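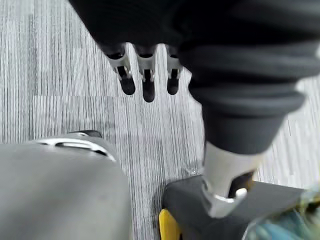

What the Night Shift Knows About Your Office

Parisa Pakzad has cleaned offices, supervised people who clean offices, and now plans the cleaning of offices for Pereletti, a contractor based in Drarnness. She has been with the company seven years. Before that she worked for herself, with a station wagon and a vacuum cleaner she describes as "a loud mistake."

We met in the break room on the ground floor of the Abbasi Building, late in the afternoon, when the day staff were leaving and her own crew had not started yet. She had a binder with her and kept one hand on it for most of the conversation.

I asked her what a cleaning plan looks like, and she opened the binder. Every room has a line. Every line has a frequency, a time in minutes, and a note. The notes are the part she cares about. One said "door sticks, lift and push." Another said "do not move the plant."

"The times come from a chart when you start," Pakzad said. "Then you go in and watch somebody do it, and you fix the times. A conference room with chairs that roll is quick. A conference room with chairs that don't roll takes a lot longer, and the chart doesn't know which chairs you have."

Pereletti looks after over 1,650 desks across its contracts in the city. Desks, she said, are how customers think about size. Her crews think about restrooms, floors and doors. A small company with a lot of glass doors can take more work than a larger one with none.

The trash question

The subject she gets asked about most is trash. For a long time the usual arrangement was a bin at every desk, emptied every night. More and more of her customers have moved to shared bins, one point for a group of desks, and a separate place for food.

Pakzad is in favor, mostly. "When I started, I would go down a row and each bin had a tissue in it, or a receipt. You change the bag anyway. You throw away a whole clean bag with one tissue in it. Then you do it again at the next desk. I used to think about the bags when I got home."

She said the change saves bags and time, and that the time should go somewhere useful. In the Abbasi Building it went to kitchens. The crew now wipes the insides of microwaves on every visit. Before, that was on the monthly list, and she said she could tell by the smell what week it was.

The switch was announced in a letter to tenants dated 23 March 2023, and the desk bins were picked up in May. She would have liked a longer gap. People came back from vacation, found no bin, and brought one from home. Her crew had no instruction for bins brought from home, so for a while each person on the crew did something different. Some emptied them. Some left them alone. One customer complained about both.

"If you don't write it down, you get as many answers as you have workers," she said. "That was my fault. I wrote it down after." 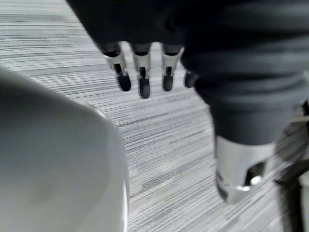 Some people in the building told me they never liked the change and still don't. The complaint I heard was that walking to a shared bin is fine in theory, but that a busy desk fills up with cups and wrappers until the end of the day, and that the person who sits there ends up doing a part of the cleaning that used to be paid for. It was also said that the shared bins near the kitchens fill by lunch, and that somebody in management should have seen that coming.

I put this to Pakzad, who nodded before I had finished.

"They're right about lunch," she said. "The bins by the kitchens were too small. I asked for bigger ones and I was told to wait and see. So we waited and we saw." Larger bins were bought over the summer. On the first point she was less sympathetic. She thinks carrying a cup across a room is a reasonable thing to ask of an adult, and she said so to the tenants at the time, in more careful words.

Recycling is harder. The hauler that serves the building will turn away a load if there is too much food or liquid in it, and most of what goes wrong is liquid. Bottles go in with a few swallows left. The lid comes loose, the paper gets soaked, and the paper is then worth nothing to anybody.

Her crew is allowed to pull a badly mixed bag and send it out as trash. They are not allowed to sort it by hand, for safety. Customers don't always like to hear this. "They ask me, does it all go to the same place? I tell them, if you pour soup in it, yes."
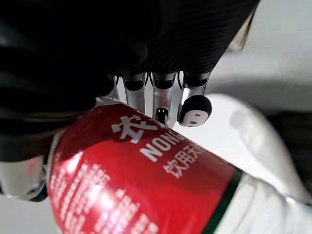 A plastic bottle held in a robotic hand.

Signs help a little, in her experience, and the plain ones help most. Nonditz, the design firm on the upper floors, made its own set with drawings. They were handsome and people took pictures of them. Then the mixed bags went on as before. Pakzad replaced them with sheets that said EMPTY IT FIRST in block letters, and things got better, though she would not put a number on how much.

"I'm not going to tell you a percent," she said. "I didn't weigh anything. The crew said the bags were lighter and they stopped dripping in the elevator. I believe the crew."

Carpet, and who notices it

Ask Pakzad about floors and she talks faster. She prefers carpet tiles to rolled carpet in any office where people eat, and she has lost that argument with more than one architect. A stained tile can be lifted and swapped. The catch is keeping spares from the same batch, and storing them somewhere they won't be thrown out by the next office manager.

"I have seen a full stack of spare tiles go into a dumpster," she said. "Good ones. They thought it was left over from the building work. Well, it was left over. That's what spares are."

Color matters less than people expect. Solid dark carpet shows lint and crumbs. Solid pale carpet shows coffee. Patterned carpet hides both, and this has a downside, in that customers stop asking for it to be cleaned. Grit stays down in the pile and wears it out at the doorways and the turns. She has her crew vacuum those spots on every visit whether they look dirty or not, going slowly, with a second pass at right angles to the first.

She dislikes spray spot removers kept under the sink for staff to use. They leave a sticky patch, the patch collects dirt, and by the time her crew is called the mark is bigger than the spill was. Cold water and a white cloth, pressed down and not rubbed, will take care of most things if somebody gets to it quickly. She has asked tenants to do that much and then leave a note.
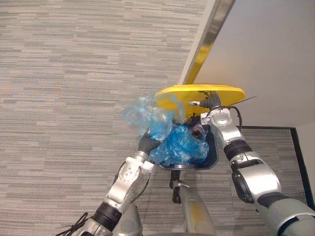

Small dark gray trash bin on striped carpet.

Notes are a large part of the job. The crew works two evening shifts and rarely meets the people whose rooms it cleans, so most contact is on paper. Pakzad keeps the polite ones. She also keeps the others, in the back of the binder. One asked who had eaten a birthday cake. The crew had not eaten it. It had been moved to a different refrigerator by someone in accounting, and a second note arrived the following evening to say so.

She would like more companies to try daytime cleaning. The Abbasi Building has it on two floors, where a worker comes through in the afternoon with a quiet vacuum. Tenants learned her name within a week. They also started wiping down their own counters, which Pakzad had hoped for but had not mentioned to anybody.

Workers with children tend to want the day hours. Workers with another job tend to want the evening. She tries to leave room for both and says scheduling takes up more of her week than anything to do with dirt. A person who calls in sick in the evening has to be covered within the hour, and often the person covering is Pakzad.

"I still have my own cart," she said. "It's in the closet by the loading dock. I know where everything is on it, and I don't lend it out."

What would she change, given the choice? She thought about it and said closets. Architects give the cleaners whatever space is left, usually with no sink, sometimes with the electrical panel inside so that nothing may be stored in front of it. A crew without a sink on its floor carries water in the elevator. She would put a floor sink and a shelf on every level before she spent anything on new machines.

By then the first of the evening crew had come in and was filling a kettle. Pakzad closed the binder, asked whether the door on the third line of her list was still sticking, and was told that it was.

Home | Interviews | Work and Buildings | Archive | Contact

Questions about this article? Use the contact page. All rights reserved. Back to top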